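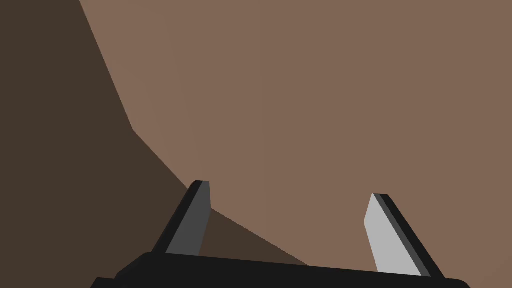

Two flat fingers against plain brown surfaces. Computer rendering.

The small shop and the long queue

I have lived in Trollow for many years now, and I still buy my bread from a person. I say this because last winter the bakery on the lower square put in a machine for paying, and the bakery on the upper square did not. Since then I walk up the hill. My neighbours think it is a strange habit for a woman with bad knees, and perhaps they are right.

My opinion is that we have been too quick to treat waiting as a loss. In the town offices, in the shops and in the newspaper, waiting is always written about as something that must be made shorter. I would like to defend it a little, at least the kind of waiting that happens in a room with other people.

When I came to this country I had very few words. I did not learn the rest from my course, although I paid for 24 lessons and went to all of them. I learned them in queues. At the Koubek bakery I heard how one asks for half a loaf, how one complains about the weather without meaning it, and how one lets an older man go first so that he doesn't feel old.
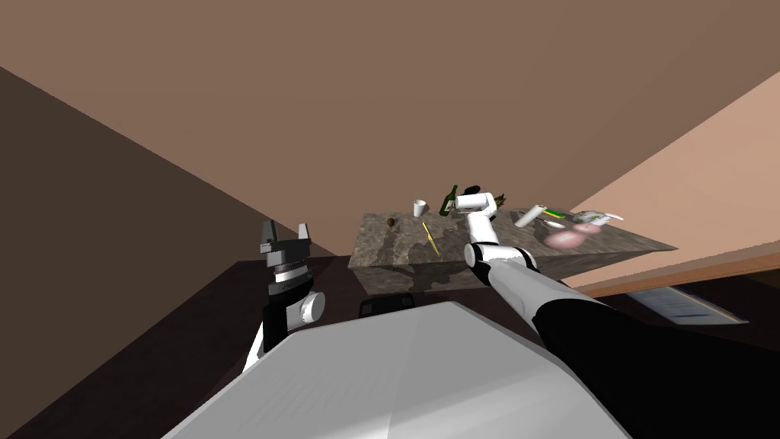
It is true that I had time. I worked in the evenings then, cleaning the offices of Bonitz, and my mornings were free. A mother with two children and a bus to catch will judge a queue differently, and I don't want to tell her that she should enjoy it. If she wants the machine, let her have it. I ask only that the counter beside it stays open, with somebody behind it who is paid properly.

This is where I disagree with the council. In its last plan for the lower square it wrote that a town of 4000 people cannot expect every service to be given by hand. But a town of this size is exactly the place where it can be done. We are few. The woman at the post office knows which of us cannot read the small print, and she reads it aloud in a low voice so the others do not hear.
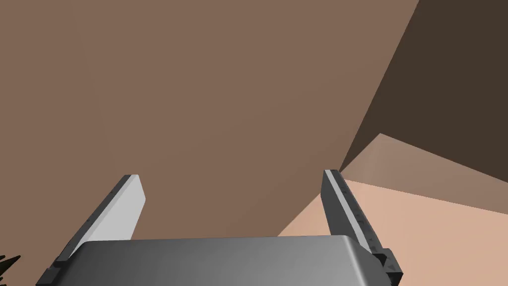
Trollow, December 25, 2020

This morning everything is closed, and I write at the kitchen table with yesterday's bread. It has been a bad year for queues. We stood apart from each other on painted marks, with our faces covered, and we hardly spoke. I noticed that I was forgetting small words again, the ones that are only used with strangers. My sister told me on the telephone that she feels the same in her own language, so it cannot be only my accent.

I read the letters in the Stevar, our monthly paper. There were 29 about parking and one about the closing of the ticket window at the station. I was sorry for that one letter. The window was open for a few hours each day, out of the 168 that are in a week, and still there was usually somebody leaning on it. Now people stand in front of the screen and press, and when it goes wrong they look behind them for help, and the person behind them looks at the clock.

I am not against new things. I pay my electricity bill by telephone and I would not like to go back to the counter for it, because that counter was cold and the man was rude. There is waiting that deserves to end. But somebody should ask each time what else was happening in the room, before the room is taken away.
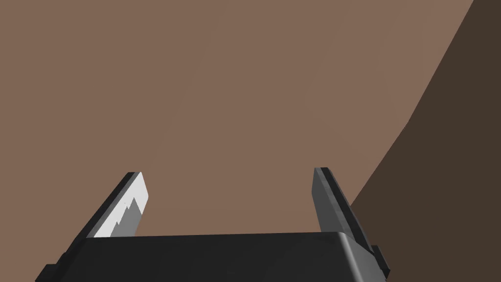 What I would ask of the council

First, that the two benches in the post office stay where they are. There was talk of removing them in February to make space for parcels, and I have heard no answer since.

Second, that one window at the station is opened again on market mornings. It does not have to be quick. Most of the people who used it were early for their train in any case.

I will bring this letter to the town hall myself when it opens, and I expect I will have to wait.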